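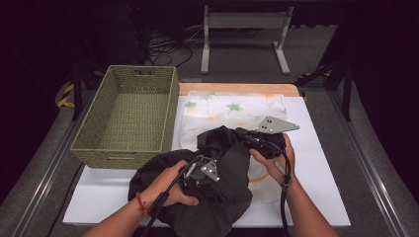
*Figure 5. Garment handling with two hand-held grippers, head view.*

## Checking and Labeling a Recording in Pusurness

This section explains how to prepare a two-handed recording for the Cerstead policy trainer. It applies to cloth tasks only. For rigid objects, refer to the Gaverden task guide.

1. Open Pusurness and select **Sessions > Import**.
2. Choose the session folder. The head view and both gripper tracks must be listed before the import can begin.
3. Select **Align Clocks**. The program matches the gripper tracks to the head view and reports the remaining offset in milliseconds.
4. If the offset is greater than 32 ms, select **Align Clocks** again. If the second result is also above the limit, mark the session *Rejected*.
5. Open the **Segments** panel and set the start and end of each grasp for the left and right grippers separately.
6. Draw the cloth mask on the first view of each segment. Where one cloth lies over another, as with the black garment and the printed cloth in Figure 5, give each its own mask.
7. Assign the label *container* to any basket on the work board, including an empty one.
8. Select **Validate**, then **Export**.

> **Note:** Dark fabric and black cables are often merged by the automatic mask tool. Inspect the cable paths near both wrists and correct the mask by hand.

> **Caution:** Do not rename the session folder after step 3. The alignment file stores the original path, and export will stop with error 1473.

Exported sessions appear in the trainer queue with the status *Pending*. Sessions with a mask score below 79 are returned to the operator for correction.

Requests to change these limits should be sent in writing to Matvii Bilyk, Data Tools, Alcantara office.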